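WERNOV HOUSE — SHARED ROOMS
Countertop and Small Appliance Inspection Checklist
Form 22, room 17

1. Electric kettle stands upright on a level surface. — Satisfactory.
2. Kettle body and handle free of cracks. — Satisfactory. Handle firm when lifted.
3. Kettle kept clear of cardboard and paper while in use. — Action required. An open cardboard box is being kept on the same surface. Minimum clearance is 60 cm.
4. Wood surface sound, no lifting at the seams. — Satisfactory. Knots in the pine are natural and are not to be recorded as damage.
5. Product packaging removed after unpacking. — Action required. Flatten and take to the Wadton Street recycling point.
6. Glass and decorative items set back from the edge. — Advisory. Move to the shelf in the hallway.
7. Wall behind the surface free of steam damage. — Satisfactory.
8. Outlet and cord checked by hand. — Satisfactory. Tag 671 renewed.

Items marked "Action required" must be cleared before the kettle is used again. The occupant shall notify the Alau office when this has been done.

Table, kettle and stored items, room 17: 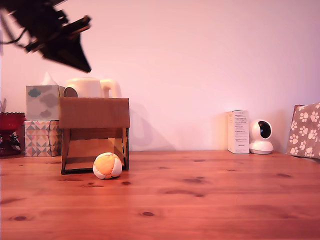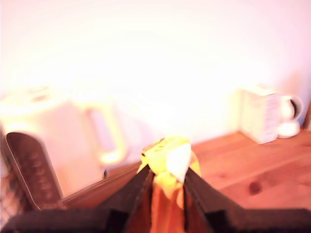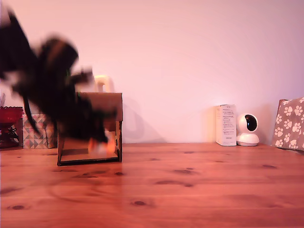
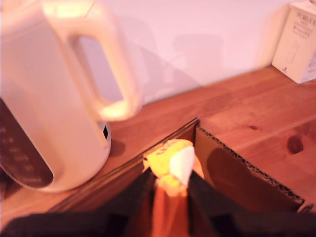
Wadton, 15/05/2020

Checklist to be kept in the room folder until the December inspection.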